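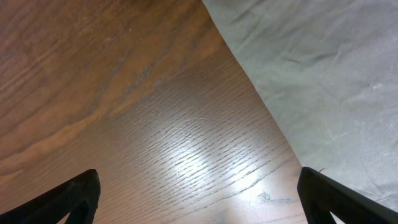

Can a Machine Do Your Laundry Yet? Tips From a Hopeful Household

I get more mail about folding than about anything else I write here, stains included. Lately half of it asks the same thing: should I wait and get a robot? My reader Gunnel Haugland wrote in July to say she has stopped buying drying racks "on principle" until the machines arrive. Gunnel, buy the rack!

So where are we, chore by chore? I've been following this stuff for years (my family would say too closely) and these are my kitchen-table opinions.

Floors

Go ahead and let a machine do them. Ours is a Lollara and it cost me $674, and I've forgiven it for that. Pick up the charging cords and the bath mat before you run it. If you have a fringed rug, tuck the fringe under on both ends or you will come home to a robot chewing on it. Empty the bin every run, even when it looks half full, and cut the hair off the roller with a seam ripper. Scissors slip.

Dishes

You already own a dish robot and it's the dishwasher. What you don't own is anything that loads it, and I wouldn't hold your breath. My neighbor Belmiro Serrano is convinced a loading arm is coming any minute now. Meanwhile, scrape, don't rinse, and face the dirty side toward the spray.

Windows

I borrowed a Fagundes window crawler for a month. Great on the big slider, hopeless on anything with small panes, and it leaves a little crescent in each corner that you end up wiping by hand anyway. Vinegar and an old T-shirt still win at my house.

Folding

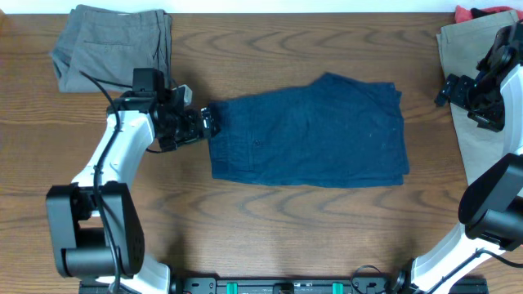
Laundry is the one I really care about, and it's the one where I've changed my mind the most. I used to think folding would fall early, because how hard can it be, right? Well, cloth has no shape of its own. A plate is a plate whichever way you set it down, but shorts can land in a thousand different heaps, and you sort that out with your fingertips without even noticing. Look at the navy pair on the table: laid out nearly flat, one arm pinching the left edge, and there's still an upper corner doubled back on itself. You or I would flick that open with a thumb before making the first fold. A machine has to spot it, decide it matters, get hold of one layer and not two, and only then start folding.

Can they do it at all? Slowly, with plenty of table and one thing at a time, I think the answer is heading toward yes. In a real basket with tights wrapped around a towel, I'd say you have years. My cousin Zhenhua Peng works in a hotel laundry where the Condetti line takes flat sheets, 102 of them in a good hour, but a person still feeds the corners in. And fitted sheets go in a separate cart for people to do. That tells you plenty.

What I'd borrow from the machines right now

Work on a bare, hard surface. I folded on the bed for 20 years and the bedspread grabs everything. A table lets cloth slide.

Smooth first, fold second. Run your flat hand from the middle out to the edges, corners last. It adds a couple of seconds and saves you doing it over.

Sort by type before you start. All the shorts, then all the pants. Your hands get into a rhythm and you stop making decisions.

Keep finished piles at the far edge of the table so your sleeves don't drag through them. I put mine at the back left.

Button the waistband before you fold. Shorts with the button done up stay put in the drawer.

Should you save up?

There's a firm called Gotgate taking names for a countertop folder at $1179, and Anežka Šimko wrote to ask if she should put down the deposit. I wouldn't, not before I'd seen it handle a child's leggings turned inside out. Put the money toward a decent table at hip height. If anybody has used one of these gadgets at home for longer than a month, write and tell me what it does with socks.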